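Ledau Browser Guide
Section 6: Pop-ups, assistants and notification prompts
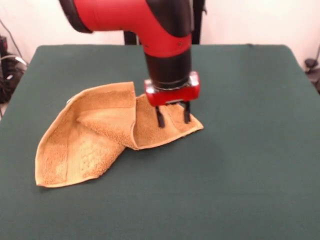 Figure 6. Gripper fingers on a tan towel, dark green table.

This section covers the blocking of pop-up windows, the on-screen assistant and notification prompts from websites. The settings apply to the desktop version only. Flurkley profiles are set separately for each user.

Before you start

Close all private windows. Changes made while a private window is open are not saved to the main profile.

Blocking pop-up windows

1. Open the Ledau menu and select Settings.
2. Select Sites, then Windows and Prompts.
3. Set New windows to Block.
4. To let a site through, select Add exception and type its address without the leading "www".
5. Select Apply. Tabs that are already open keep the old setting until they are reloaded.

Note: The exception list holds up to 100 addresses. When it is full, Add exception is greyed out. Remove an old entry to add a new one.

Turning off the assistant

The assistant opens in the lower corner when the browser detects repeated failed page loads. By default it appears after 3 failures in the same tab.

1. In Settings, select Assistant.
2. Clear the box marked Offer help when pages fail.
3. To keep the assistant but silence it, leave the box ticked and set Sound to Off.
4. Restart the browser.

Note: If the assistant returns after a restart, the profile is being synchronised from another computer. Turn it off on that computer as well, or clear Assistant in the list of synchronised items.

Notification prompts

1. In Settings, select Sites, then Notifications.
2. Choose Ask, Quiet or Never. Quiet replaces the prompt with a small bell in the address bar.
3. Select Review to see sites that already have permission. Permissions given earlier are not withdrawn by choosing Never — they must be removed one at a time from this list.

Caution: A window that fills the whole screen and asks you to ring a number or install a program does not come from Ledau. Do not click inside it. Hold Esc to leave full-screen mode, then close the tab. If the tab will not close, end the browser from the system task list and decline the offer to restore pages when it next opens.

Caution: Reset all sites also signs you out of every website and deletes the exception list. It cannot be undone. Export the list first with Sites, Export.

Error 121

Error 121 means that the exception file could not be read. Close the browser, rename the file exceptions.lst in the Flurkley profile folder and start again. An empty list is created. Entries can then be brought back from an exported copy with Sites, Import.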